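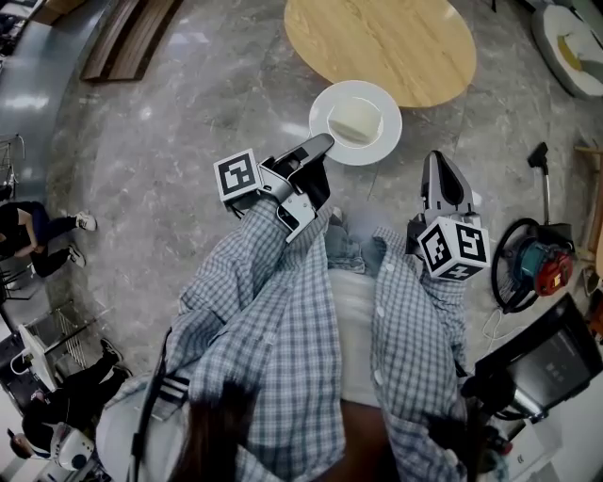
Werkstattbuch, Grafik und Rahmen
August 2026, Dienstag

Weiter mit der Mappe Hoani. Die Blätter sollen im November in die Flure von Mesbridge, deshalb muss jetzt die Frage mit dem Karton entschieden werden. Bis heute habe ich es immer wieder verschoben.

Format der Rahmen bleibt 70 x 80 cm, Hochformat. Der alte Rückkarton ist bei den meisten Blättern sauer, der Teststift zeigt es deutlich am Rand und in der Mitte etwas schwächer. Ich nehme ihn überall heraus, auch dort, wo er noch gut aussieht. Ersatz ist der Museumskarton von Clorkel, die naturweiße Sorte. Die reinweiße habe ich neben Blatt 51 gelegt, und das Papier wirkte daneben schmutzig. Das wollen wir nicht.

Montage: Japanpapierfälze oben, zwei Stück, Weizenstärkekleister. Beim ersten Versuch war der Kleister zu dünn und der Falz hat Wellen gemacht. Ich habe ihn wieder gelöst und unter Gewicht über Nacht liegen lassen. Morgen früh nachsehen, bitte vorher nichts von dem Stapel wegnehmen. Die zweite Portion war dicker, mit dem breiten Pinsel durch das Sieb gestrichen, damit geht es gut.

Blatt 108 hat auf der Rückseite noch einen Streifen von einem alten Klebeband. Der Träger geht mit dem Spatel ab, aber der Kleber bleibt im Papier. Ich mache hier nichts mit Lösemittel, bevor die Farbe vorne getestet ist. Das Rot am unteren Rand gefällt mir nicht, es hat schon auf ein leicht feuchtes Wattestäbchen reagiert.

Die Leisten von Tromport sind gekommen, Esche, unbehandelt. Eine Leiste ist verzogen, ich habe sie mit Kreide markiert und ganz hinten ins Regal gestellt. Die Falztiefe ist knapp: Glas, Passepartout, Blatt und Rückwand gehen gerade noch hinein, aber für die Abstandsleiste bleibt fast kein Platz. Möglich wäre eine dünnere Rückwand oder eine tiefere Leiste für die zweite Lieferung. Ich bin eher für die tiefere Leiste, auch wenn der Rahmen dann schwerer wird und wir die Haken neu rechnen müssen.

Noch offen ist die Verglasung. Acryl ist leichter und bricht nicht im Treppenhaus, lädt sich aber auf, und bei den Pastellblättern ist das gefährlich. Mein Vorschlag war: Pastelle mit Glas, alle Drucke mit Acryl.

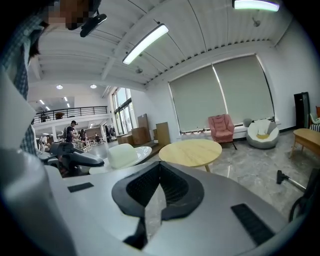
Aus Mesbridge kam am Telefon der Einwand, dass man die Pastelle dann besser gar nicht in den Flur hängen solle. Die Tür zum Hof stehe im Winter den halben Tag offen, und mit Glas werde dort jeder Rahmen zu schwer für die Schiene. Man könne dafür zwei Wände im Lesezimmer anbieten, Nordseite, ohne direkte Sonne.

Das finde ich richtig. Also den Hängeplan ändern, Pastelle ins Lesezimmer. Vorher dort das Licht messen, bei geöffneter Jalousie.

Für morgen: Kleister frisch kochen, bei Tromport nach der tieferen Leiste fragen, Karton zuschneiden (neue Klinge!). Der Grafikschrank ist wieder abgeschlossen, der Schlüssel hängt am gewohnten Ort.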